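Gasen Folding Floor Seat, Padded, Black
Supplied by Stedonside Furnishings for Schools and Community Rooms

Product reference: Gasen 2959
Status: in regular supply
Page last revised: Tuesday, February 6, 2024

General

The Gasen is a low padded seat intended for reading corners, quiet rooms and halls in which furniture must be put away between sessions. It is supplied with a black fabric cover and is carried on short legs, which keep the cover clear of the floor and allow a broom or flat mop to pass beneath the front edge.

The seat was first supplied to the Druslow reading rooms and has since been adopted by a number of nursery and primary settings. It may be ordered singly or in sets of three. Sets are delivered in one carton and the seats are interchangeable.

Cover and padding

The cover is removable and closes with a zip along the rear edge. It may be washed at a low temperature and should be dried flat. Tumble drying will shrink the lining and is not covered by the guarantee. The padding is a single piece of foam and must not be soaked. Where a spill has reached the foam, the cover should be taken off and the foam left to air for two days before the seat is used again.

Replacement covers are held in stock in black only. Orders for other colours are passed to the Thibodeaux workroom and are subject to a longer delivery time, which will be confirmed in writing.

Legs and feet

Each leg is light grey in its middle section and ends in a rounded black cap. The caps protect the floor and should be inspected at the start of every term. A cap that has split or worn through must be replaced before the seat is returned to use. Caps are sold in packets of seven under the same product reference, followed by the letter C.

To fit a new cap, turn the seat on its side on a clean surface, pull the old cap away with a slight twist and press the new one on until it meets the leg squarely. Adhesive is not required and should not be applied.

Moving the seat

Staff should take hold of the seat from the underside, close to the legs, and should not pull it by the fabric. Dragging loosens the stitching along the lower edge. 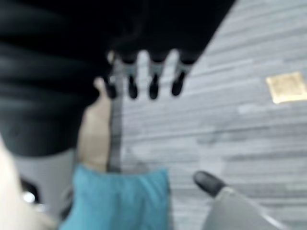 Storage

Seats may be stacked to a height of three. They should be kept in a dry cupboard away from radiators, with the zips closed.

Guarantee and ordering

The frame and legs are guaranteed for seven years and the cover for two years, under ordinary indoor use. Claims should be addressed to Lucinda Nguyen-Tran, Customer Records, and should quote the product reference and the delivery note number.

Account holders may order through their usual representative. New enquiries are handled by Szymon Bednarek at the Stedonside office. Orders placed after the end of June are delivered at the start of the autumn term unless an earlier date has been agreed.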